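get the wrists loose first. Shake them out, roll your shoulders, then pick up the controls. I learned that after my first long afternoon of recording dish rack examples, when my last 9 runs were so jerky I threw them all out.

So, a few more kitchen table tips for anybody teaching an arm to do the dishes at home (I'm still on cups, don't laugh!). My friend Kazue Iwasaki got me into this in October and most of the good ideas are hers.

Decide what counts as one example before you record anything. For me it starts with the arm parked and ends with the cup let go and the arm parked again. If I stop halfway to scratch my nose, that run goes in the bin.

Plastic cups are great to learn on. Squeeze gently, though – a soft cup gives when you pinch it near the open end, so I go for the end by the base, where it's stiffer. And don't always put them down the same way! Mine used to be in the same spot every time and the policy learned that spot beautifully and nothing else. Now I change the angle every 5 runs, and I let the cups touch each other too, which is how they end up in a real rack anyway.
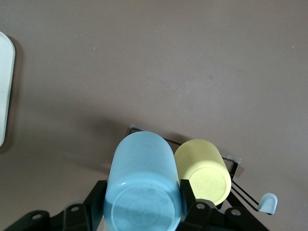
Blue cup in the grip, yellow one leaning against it in the wire rack.

Go slow when two cups are touching. I come in with the fingers open just wide enough for the one I want, close, wait a beat, and only then lift. That little wait makes the recordings so much easier to trim later.

Keep your fumbles if you fixed them. A run where you miss, back off and try again is worth having – I label those "retry" and keep them in their own folder. Out of 300 runs I kept 268, and a good many of those have a wobble in them somewhere.

Wipe the wrist camera lens before you start. A fingerprint there gets into every single run, ask me how I know.

Last one: write down the lamp and curtain setup on a sticky note. I do a batch with the curtains open and a batch with them closed, and I mix the two before training.

14 comments | 6 shares
© Dirora Home Notes | Contact | Back to top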